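The Ferry to Skerness

My aunt left me her half of a grudge. The other half belonged to the woman next door, who was still alive and therefore had the advantage.

The grudge concerned a hedge. The lawyer explained this over the phone in the voice people use for tumors. There was the cottage on Skerness, he said, there was the contents of the cottage, there was a sum of 3548 dollars in a savings account, and there was the hedge, which stood on the line between the two properties and had been in dispute for longer than he had been practicing law.

"What's the dispute?" I asked.

"Height," he said. "Originally."

I took the Saturday ferry out of Iltness with one bag and a pair of shoes I'd bought for the purpose. The shoes were described in the store as suitable for islands. The man who took my ticket looked at them for a while and said nothing, and he went on saying nothing for most of the crossing, pausing only to sell me a coffee.

The cottage smelled of soap and old newspapers. My aunt had labeled everything. The drawer with the string in it said STRING. The drawer below said SHORT STRING. On the kitchen windowsill, facing the neighbor's kitchen windowsill, was a notebook labeled HER, and I sat down at the table with my coat on and read it straight through.

It was a record of the hedge. In March the neighbor had trimmed her side. In April she had trimmed what my aunt considered my aunt's side, by reaching over. In May my aunt had answered by feeding it something called Vondora, a tonic in a brown bottle that she'd ordered by mail, and which by June had put so much growth on the thing that the mailman needed a new route. There were a great many Junes. In one of them the neighbor had got hold of an electric trimmer, a Bozsik, and my aunt had written down the hours of its operation in red.

Between these entries were others I had to read twice. "Her light on late. Knee again, I expect." "Left soup on step. Did not knock." "Soup pot returned clean. No note. Typical."

I went out to look at the hedge. It was eye level on me, which makes it a moderate hedge, the kind you would pass on any street and forget before the corner. On the far side of it stood a small woman in a rain hat, looking back.

"You're the nephew," she said.

I said I was.

"She said you were taller."

I said I was sorry to hear it. She looked at my shoes.

"I suppose you'll be selling," she said. "To people from Iltness." She gave the town the tone another person might have saved for Babylon. Iltness is 2 hours away and has a movie theater.

I said I hadn't decided. She said my aunt had never decided anything either, she'd just gone on at things until they gave up. Then she went in and I heard the bolt, and then, after a moment, I heard it slide back again.

I'd planned to stay the weekend. By the second week I had learned to bank the stove, and I'd been told by three separate people in the store that I was doing it wrong. I had found the brown bottle under the sink with an inch left in it. I had also found out about the candy, from the last pages of the notebook. Every year on my aunt's birthday something was left on the step, under a brick in case of wind. Every year on the neighbor's, my aunt left something back. Neither of them ever mentioned it. My aunt had written down what she got and what it would have cost her, and one year, "80 cents. Gone soft in the middle, the both of us."

The neighbor's birthday was on a Thursday. I looked in the store for something suitable and came home with what they had.

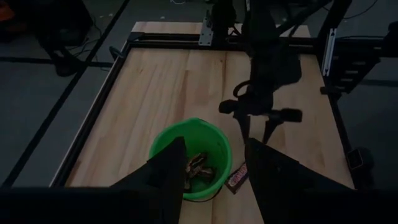 Two candy bars in a green bucket.

I put it on her step before it was light and didn't knock. I felt like a burglar working in reverse. When I got back I stood well away from the kitchen window, as I thought my aunt would have done, and saw nothing at all.

At noon the bucket was on my side, rinsed, upside down on the gatepost. There was no note.

At ten past, the Bozsik started up. She ran it for 50 minutes along the top, and then I saw the end of it come over and begin, very carefully, on my side.

I let her get as far as the gate. Then I went in and looked under the sink.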